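Helladmont open day - what we saw in the kitchens

6 comments
14 shares

I nearly didn't go, and I'm so glad I did. Helladmont opened its teaching kitchens in Bedville for the afternoon, and if you've ever wanted to poke about behind the door of a place where people think very hard about frying pans, you'd have loved it as much as I did!

I caught the 9 am bus from Pidthorpe, which was silly, as the doors didn't open until after lunch. That left me plenty of time for a flat white and a wander past the Falcão bakery (get the custard tart, get two). By the time I got back there was already a queue down the ramp, mostly families and a few older blokes comparing knives. They let us in by groups of 38, a number that apparently comes down to the fire rules, and each group got a coloured sticker. Mine was green and it's still on my jacket.

The first room is all storage and I could have stayed there happily for an hour. There are 125 drawers, all labelled by hand, and some of the labels are lovely. One just says "lids, hopeless". A guide called Simone Godoy took us through, and she was brilliant - quick, funny, and perfectly willing to let a seven-year-old ask the same question about graters over and over. She told us the building used to be a wool store and that the floor still slopes a bit, so anything round you drop ends up under the sinks at the southern end.

After that came the part I'd gone for, the small cooking stations. I'd pictured big steel benches and extraction hoods, like a restaurant. The stations are much more like the table in a share house kitchen, only tidier, with a cooker and a few things to hand, and I found that really cheering. My own kitchen in Pidthorpe has a bench you could cover with a tea towel, so seeing how much cooking you can fit onto one light wooden table was worth the bus fare by itself.

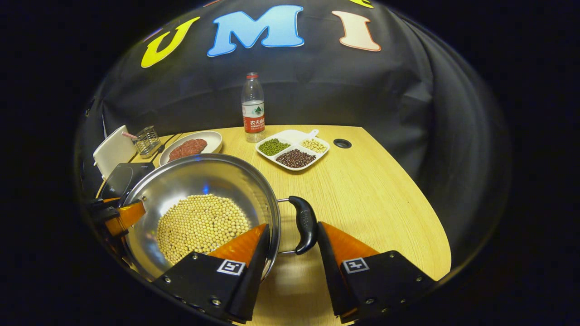
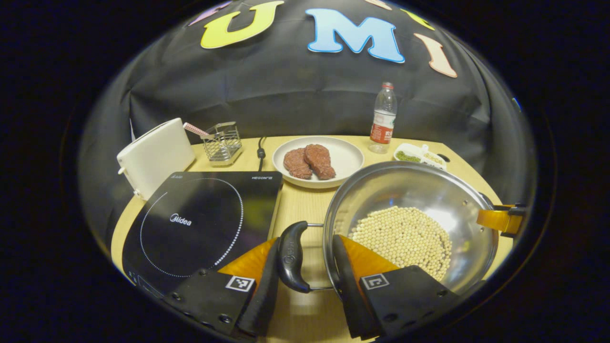

An induction cooker, a plate of meat and a bottle of water, with the wok and its soybeans in the first one. Simone Godoy asked our group who had cooked on induction at home and only a few hands went up, then wanted to know what had put the rest of us off, and the answers came thick and fast: the pans, the beeping, the price, a mother-in-law. One woman near the back said she had switched two winters ago and wouldn't go back to gas if you paid her, but that she'd had to learn to put the soybeans on a lower setting than she thought and stay beside them, as they go from pale to scorched while you're looking for the salt.

I've been thinking about that ever since, as I have ruined a fair few soybeans myself. I asked her afterwards whether she soaks them first. Overnight, she said, then dries them on a towel, and she doesn't bother with oil until the end. I wrote it on the back of my map.

The last stop was the library, which is upstairs and a bit warm. They've got 920 cookbooks up there, lots of them the spiral-bound school and church sort with splattered pages, and you're allowed to sit and copy things out. I found a pumpkin scone recipe very close to my nan's (hers had more butter) and a whole chapter on jellied salads that I read with real fascination and no plans to act on.

A few practical bits if you're thinking of going. Entry was free, but take some coins for the tea urn. The ramp is fine for prams, although the stairs to the library are steep and the lift was out of order when we were there. Parking is hopeless, so catch the bus. Wear something you don't mind getting flour on, as the kids' table by the exit has scone dough going all arvo and they're generous with it.

The next open day is in October. I've already put my name down, and I'm bringing my sister and an empty container for the tarts.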